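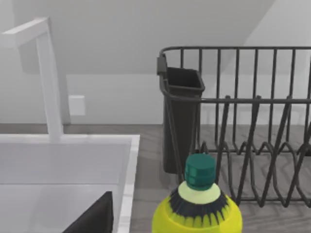

私たちの班は、ブラリンビル市の雨水利用の補助金について調べました。この制度は、家の屋根に降った雨をタンクにためて、庭の木や道の花壇に使う人に、市がタンクの代金の一部を払うものです。調べる前、私は水のことをあまり考えていませんでした。台所に白い流し台と四角い形の白い蛇口があれば、水はいつでもそこから出るものだと思っていました。しかし市の水道の水は、となりのマンドリー地区の貯水池から長い管を通って来ていて、夏の終わりには取水の制限がかかる年もあります。

1. 調査の方法

班は四人です。ウビット・シサイさんと私(ヌリア・タミル)が聞き取りを担当し、葉麗華さんが市の公開資料を読み、メスフィン・ネグシさんが表と計算を作りました。指導はスタブロス・デリヤニス先生にお願いしました。聞き取りは九月に、ネガシ通りとその周辺の家で行いました。質問の紙は日本語と英語の2種類を用意しました。質問は、制度を知っているか、申請したことがあるか、申請しなかった理由は何か、という内容です。

2. 制度の内容

補助の対象になる世帯は、市の資料によると2660世帯です。そのうち、説明の手紙が届いた世帯は1763世帯でした。残りの世帯は集合住宅が多く、管理会社にまとめて手紙を送ったと書いてありますが、そのあと各世帯に配られたかどうかは資料からは分かりませんでした。補助を受けるためには、容量が700リットル以下のタンクを選び、設置の前に申請書を出さなければなりません。先にタンクを買った人は対象になりません。

3. 聞き取りの結果

制度の名前を聞いたことがある人は多かったですが、内容を正しく説明できる人は少なかったです。「タンクは無料でもらえる」と思っている人もいましたし、「農家のための制度だ」と答えた人もいました。申請しなかった理由でよく聞いたのは、書類が難しいことと、置く場所がないことでした。ある家の方は、申請書に屋根の面積を書く欄があり、測り方が分からなくてやめたと話してくださいました。私も同じ申請書を読んでみましたが、専門の言葉が多く、辞書を使っても時間がかかりました。

すでにタンクを使っている方からは、雨の少ない週は水がすぐになくなる、ふたをきちんと閉めないと蚊が出る、という意見がありました。一方で、花壇の水やりを近所の人と分担するようになり、話す機会が増えたという方もいました。この点は、私たちが最初に予想していなかったことです。

4. 市の担当課の説明

葉さんが担当課に電子メールで質問を送り、返事をいただきました。担当課は、市の植樹の計画とこの補助金を一つの計画として考えているそうです。道に植えた若い木は、最初の夏にたくさんの水が必要です。その水を全部水道から出すと、制限の時期と重なってしまいます。申請書については、来年度に短くする予定だという回答でした。屋根の面積の欄をどうするかは、まだ決まっていないそうです。

5. 考察

私たちは、手紙だけで知らせる方法には限界があると考えました。ドレルトウ公園で市が開いた植樹の日には、若い家族がたくさん来ていましたが、補助金の案内は置いてありませんでした。このような場所で申請書の書き方を説明すれば、途中でやめる人が減ると思います。集合住宅については班の中で意見が分かれました。メスフィンさんは共同のタンクも対象にするべきだと言い、ウビットさんは管理の責任がはっきりしないので難しいと言いました。この問題については結論を出していません。

6. 反省点

聞き取りは夕方5時からだったので、その時間に働いている人の意見をあまり聞くことができませんでした。また、タンクの水の量を自分たちで測る計画もありましたが、道具の準備が間に合いませんでした。次に調査をする班には、冬の間に道具を借りておくことをすすめます。聞き取りの記録と表は、先生の研究室の棚に置いてあります。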